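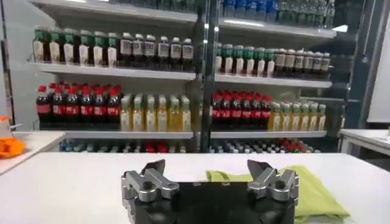 *The drinks end of the room, with the cloth.*

I have been wiping the same table for 11 days. It is a white table, and whoever buys white tables has never owned a biro, a child or a cup of tea. Mine came with the job at Kerslake, where I was taken on in February to look after the shop counter and have since become, by a process I didn't follow, the person who does surfaces.

The cloth is lime green. I chose it myself from a pack of 3 at the hardware place (the others were a pink I couldn't face and a grey that looked dirty in the packet). The theory was that I'd never lose a lime green cloth. This has proved correct. I can see it from the car park, lying in a heap where I swore I'd folded it.

Kiri Mudgway folds hers. Kiri worked at Pultard for years and folds a cloth into quarters, then eighths, so that you get a fresh face each time you turn it. She showed me twice. I nodded both times and went back to scrunching, which gets into corners better and also requires no thought.

Behind the table are the drinks, and I will admit to being fond of the drinks. Rows of bottles all facing the same way do something for me that a garden does for other people. Water with blue caps, the dark brown stuff with green caps that I take to be tea, darker bottles with white caps. Tipene Tuhiwai does the filling up and he is strict about it. Caps level, labels out, and you take from the front or you hear about it.

I took from the back once, in my first week. I'd read somewhere that the cold ones were at the back. Tipene moved the whole row forward without a word and then stood there a bit longer than he needed to.

The cola is lower down, and it's the one part of the display that shouts. Red caps, red labels, several deep. Next to it there's a line of yellowish bottles with green caps which I have never once fancied, though I've wiped the table in front of them about 100 times and you'd think one would have worn me down by now.

I did try the Brasix spray, on Kiri's advice. It smells of pears and leaves a streak you can only see when you're leaving. So I'm back to warm water and a drop of washing-up liquid - cheaper, and the streaks are at least my own.

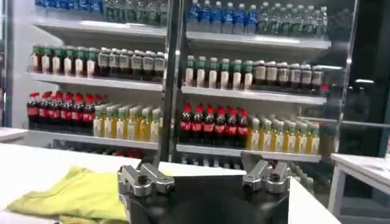 ## What I've changed my mind about

Glass doors. I used to think they were a good idea. Then I was handed the cloth and told to do those as well.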